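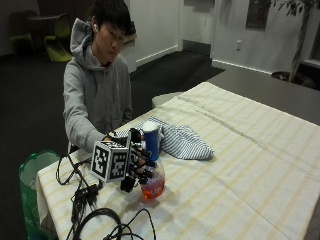

Dragica Vasić was against the idea when it first came up, and she told the people at Flildale that in the first meeting. She had worked the sorting and setup tables for years and did not see why anyone should help a machine learn the job.

"I asked them straight out who would be left when it was finished," she said. "They didn't have an answer that day. I gave them some credit for not making one up."

That was in May. By fall she was running the afternoon shift in the demonstration room, where employees wear a hand device and go through ordinary table work: picking up bottles, moving cups, folding cloths, putting things back. The recordings go to Wullar, the system Flildale is using to train its robot arms. Jalen Castellanos, who manages the changeover, sat with her for this interview on 21 October 2024.

Castellanos said the company chose its own workers over an outside crew for a practical reason. "They know how to pick up a bottle when there are 100 more waiting. Somebody off the street grabs it differently. They squeeze too hard, they go in from the wrong side."

The first arms went to the Petek line, which handles returned tableware. There are eight of them. Before the change, each station had one person standing at it for a full shift. Now one person looks after two arms, clears jams and takes the items the arms refuse, such as wet cloth, anything with a loose lid and glasses stacked inside each other.

Vasić said the refusals are the part the planners got wrong. "They told us it would be a few an hour. The first week we had 344 on one shift. You can't sit down and watch a screen with that going on. You're walking back and forth all day."

Castellanos did not dispute the number. He said it has come down since, though he would not say the problem was solved. "Cloth is still bad. A bottle has a shape and it keeps it. A towel is different every time you drop it."

Cloth is one reason the demonstration room stays open. Mirkalari, the contractor that set it up, had planned for some 1597 recordings in total and then expected to leave. The work passed that mark before the end of summer, and the schedule now has no closing date.

Asked what a shift there is like, Vasić said it is quiet and slower than people expect. Most of the crew listen to music or a ball game. Workers swap out every forty minutes, a rule she asked for after two of them complained of sore wrists.

"You notice your own hand," she said. "I never thought about which finger goes first. Now I'm at home getting a cup out of the cabinet and I'm thinking about it."

Pay was the harder subject. Demonstration work started at the regular floor rate. Vasić and several others argued that it should be higher, on the grounds that the company would keep using the recordings long after the shift was over. They got a small raise for hours spent in the room. They did not get a share of anything later.

"I still think we were right about that," she said.

Castellanos said he understood the argument but that the decision was made above him. He confirmed that no one on the Petek line has been laid off. He also confirmed that three people who retired were not replaced.

"People call that no job losses," Vasić said. "My nephew applied here and there was no opening. So I don't know what you call it."

The next line to change is packing, probably in the new year. Vasić has been asked to train the crew there, and she has agreed on the condition that they see the refusal counts from Petek before they start. Castellanos said she will get the sheets by the end of the month.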